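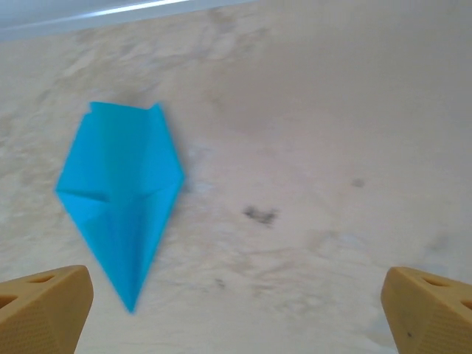
Folded blue paper, point down.

Nukmont Support
Ticket 3216
Product: Clasomero (PC, Ineck launcher version)
Subject: Save stuck at 86 percent after September update, Harbor chapter restarts every time
Opened by: Ekaette Okoro
Assigned to: Bijan Kazemi
Status: Solved

Ekaette Okoro wrote:

Since the September update my main save won't go past 86 percent. I finish the Harbor chapter, the ferry cutscene plays, the autosave icon comes up in the corner and goes away. If I keep playing I can get well into the next chapter. When I quit to the menu and press Continue, I'm back at the dock at the start of Harbor and the slot says 86 percent again.

Things I have tried:
Restarted the PC.
Verified the game files in Ineck. It found two bad files and replaced them. No change.
Made a manual save at the lighthouse after the ferry. The manual save shows in the list until I quit. After I restart the game it's gone.
Started a new game in slot 2. That one saves normally, but I only played the intro.

I have the base game and the Abbasi expansion. I have 40 hours on this save and I don't want to start over. Windows 11, game installed on the second drive, controller connected by USB. No mods.

Bijan Kazemi (Nukmont Support) wrote:

Hi Ekaette,

Thanks for listing what you tried. Please don't delete anything for now, and don't use the Reset Cloud Data button in the launcher, even if it offers to.

Could you send the following:

The file session.log from the game's Logs folder. Play until after the ferry, quit to the menu, quit the game, and then copy the log before you start again. The file is overwritten at each launch.
A screenshot of the Load Game screen before you quit and another after you restart.
Whether cloud saves are turned on in Ineck, and whether you play on any other device with the same account.

Was the Abbasi expansion installed before or after the update?

Ekaette Okoro wrote:

Log and both screenshots attached. Cloud saves are on. I have a laptop with Ineck on it too, and I played Clasomero there for one evening in the summer, before the update. I haven't opened the game on the laptop since then. The laptop is usually asleep with the lid closed, I don't know if Ineck runs on it in the background.

Abbasi was installed before. I bought it when it came out.

One more thing I noticed. Ineck shows "Syncing" for a long time after I close the game. It used to be a couple of seconds. Now I can make coffee and it's still going, and then it says "Up to date" like all is well.

Attached: session.log, before.png, after.png

Bijan Kazemi (Nukmont Support) wrote:

Got the files, thank you. The log shows the game writing your save correctly after the ferry. There are no errors on the game side. On the next launch the file on disk is older than the one the game wrote, so something is putting the old one back between the two sessions. The cloud sync is the likely cause.

To check this, please do the following in order.

1. Close the game and let Ineck finish syncing.
2. In Ineck, open Settings, then Accounts, and switch cloud saves off for Clasomero only.
3. Go to Documents, Nukmont, Clasomero, Saves and copy the whole folder to your desktop.
4. Start the game, play through the ferry, and make a manual save at the lighthouse.
5. Quit, start again, and look at the Load Game screen.

If the manual save is still there, leave cloud saves off and write back. If it has disappeared, write back anyway with a new log.

Ekaette Okoro wrote:

Did it. With cloud saves off the lighthouse save stays. I restarted the game twice and the whole PC once and it's still there. The slot percentage still says 86 though, even when I load in at the lighthouse. Is that a separate problem?

Also, the Harbor chapter is starting to get old. Is there a way to skip the crane puzzle?

Bijan Kazemi (Nukmont Support) wrote:

Good, that confirms the sync part. You shouldn't have to play Harbor again. There is no way to skip the crane, sorry.

The percentage is probably separate. I've passed your save to Khải Giáp on our save systems side, who will post here directly.

Please keep the copy on your desktop. Carry on playing if you like, with cloud saves off.

Khải Giáp (Nukmont) wrote:

Hello. I loaded your slot on a test machine. There are two problems.

First, the sync. Your laptop has the pre-update build and its Ineck client is running in the background. When your desktop uploads a save in the new format, the laptop client can't read the format, treats the cloud copy as damaged and uploads its own copy over it. Your desktop then downloads that. The laptop's copy is from the dock, so that's where you land. The long "Syncing" message is the two machines going back and forth.

Second, the percentage. In the update we moved the Abbasi side quests into the main completion count. Saves made before the update are supposed to be recounted the first time they are loaded. In your case the recount was started, then the sync replaced the file halfway, and the slot was left with a flag saying the recount is already done. So it will show 86 whatever you finish. Your real progress is stored correctly. Doors, items, quests and map are all fine, and only the number on the slot is wrong. It would have blocked the final trophy, which checks that number.

Steps for the laptop:

Open Ineck on the laptop while it's disconnected from the internet.
Switch cloud saves off for Clasomero.
Reconnect and let the game update fully.
Leave cloud saves off until we tell you.

If you'd sooner uninstall the game from the laptop, that works too, but switch cloud saves off there first. Uninstalling alone doesn't stop the sync on the current client.

Ekaette Okoro wrote:

OK, that explains a lot. The laptop was on the old version, yes. It had the update waiting and hadn't installed it because the drive is nearly full. I cleared out some videos, it needed 900 MB, and now it's updated. Cloud saves are off on both.

What do I do about the 86?

Khải Giáp (Nukmont) wrote:

There will be a hotfix that clears the flag. If you'd like it sooner, I can repair the file by hand and attach it here. It needs to be your newest save, so stop playing after you send it or you'll lose whatever you do in between.

Ekaette Okoro wrote:

By hand please. Newest save attached, I'm at the start of the Quarry chapter. I won't touch it.

Attached: slot1.sav

Khải Giáp (Nukmont) wrote:

Repaired file attached. To install it:

Close the game and check in Task Manager that it isn't still running.
Rename your current slot1.sav to slot1_old.sav.
Put the attached file in the same folder.
Start the game, load the slot, wait for the autosave icon to appear and go away, and quit to the menu.

The slot should show a new number when you come back to the menu. It may be lower than you expect. The Abbasi quests you haven't finished count against it now.

Attached: slot1.sav

Ekaette Okoro wrote:

It works. The number went down, like you said, but it moved, and it moved again when I finished the first Quarry room. Lighthouse save is there too.

Can I turn cloud saves back on?

Bijan Kazemi (Nukmont Support) wrote:

Yes, now that both machines are on the same build. Do it on the desktop first. Ineck will ask which copy to keep, and you want Local Copy. Wait for "Up to date", then turn it on for the laptop and choose Cloud Copy when it asks there. If you pick the wrong one by accident, close Ineck and write to us before starting the game. You still have the folder on your desktop as well.

Ekaette Okoro wrote:

Done on both. The laptop asked the question twice, I chose Cloud Copy both times. Opened the game on the laptop and it loads in the Quarry with the right percentage. Sync takes a few seconds again.

You can close this. Thanks to both of you.

Bijan Kazemi (Nukmont Support) changed status to Solved.

Mudassar Lodhi wrote:

Same problem here, but I only have one PC. Stuck at the dock. I do have the game on a handheld that I sold in the spring, could that be it?

Bijan Kazemi (Nukmont Support) wrote:

Hi Mudassar, it could, if the handheld is still signed in to your Ineck account. Go to your account page on the Ineck site, open Devices, and remove anything you no longer own. Change your password at the same time. Then switch cloud saves off on the PC and follow the five steps I gave earlier in this ticket. If the save still goes back to the dock, please open a new ticket and attach session.log, as we can't look into a second account from here.

Mudassar Lodhi wrote:

It was in the list. Removed it, changed the password, and the save holds now. The percentage was never wrong for me.

Internal note made public by Bahman Kermani (Nukmont Support lead):

Linked to known issue "Old client overwrites new-format save". The hotfix clears the recount flag on first load and stops the game from accepting a save with an older format than the last one written on that machine. Customers who have had a file repaired by hand don't need to do anything when the hotfix installs. Replies to this ticket are now off.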